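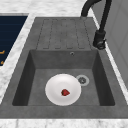 Re: [kitchen-redo] composite sinks, worth it or no?

Sent from my phone so excuse the typing. Quick reply before pickup.

On the gray composite: yes, we went that way, Stavix, the dark one with the ribbed drainboard. Marble around it. Had it since October. Answers in between your questions.

> Hi all, we are down to the last few decisions and the sink is holding
> up everything else. The counter people won't cut until they have it in
> their shop. We have a quote for stainless and a quote for composite and
> the composite one is $948 before tax. Is that normal? Seems like a lot
> for a sink.

We paid less but ours was a discontinued size. I'd get a second quote. Funetti does one very close to it, same sort of speckle, and the Lindsay showroom had it on the floor last time I went by. Ask if the price includes the strainer and clips. Ours didn't. That was a fun phone call.

> My other question is hard water. Ours is terrible. Kettle is white
> inside after a week. I have read that dark sinks show everything.

They do. Sorry. Ours gets a chalky film, mostly along the grooves on the drainboard and where the faucet drips. Doesn't hurt anything, just looks tired. What works for us:

Wipe it dry at night. 2 minutes. I skip it plenty and then regret it.

White vinegar and warm water, half and half, on a rag, leave it on 5 min then rinse well. KEEP IT OFF THE MARBLE. I can't say this loud enough. We have one dull patch by the soap from the first week and it is there for good unless we pay someone to come polish it. Now I lay an old towel on the counter edge first.

Old toothbrush for the grooves.

Tried Clarer, the spray kind, because someone on here reccomended it. It was fine. Smells strong. Wouldn't buy it again but didn't do any harm to the sink, no idea about the stone so I kept it away from that too.

> Do you use the drainboard? My husband says we'll just put a rack on it
> anyway so why pay for it.

Every day. No rack. Pans and big bowls go straight on it, glasses on a towel. If you're a rack family then he has a point, get the bigger basin instead and spend the difference on a better faucet. We went back and forth on this for ages and I'm glad we kept it, but we don't run the dishwasher much.

> Last thing, does it scratch or chip? And how long did you wait for
> delivery?

Scratches, not so far that I can find. Metal marks yes, from the cast iron, gray streaks. They come off with baking soda and a bit of elbow. Chips I don't know, I did drop a mug in it and the mug lost.

Delivery, they said 2 weeks. It was 12. Twelve!! We washed dishes in the laundry tub the whole time. So order it now even if the cabinets aren't in, and open the box the day it comes, check the corners and the drain hole before you sign anything. And make sure the counter people get the actual sink and not the paper template, ours had both and they didn't match by a hair.

Oh and seal the marble before anybody cooks in there. The installer told us it was done, it was not.

Gotta run. Can send the cutout measurements tonight if you want them, they're on the fridge somewhere.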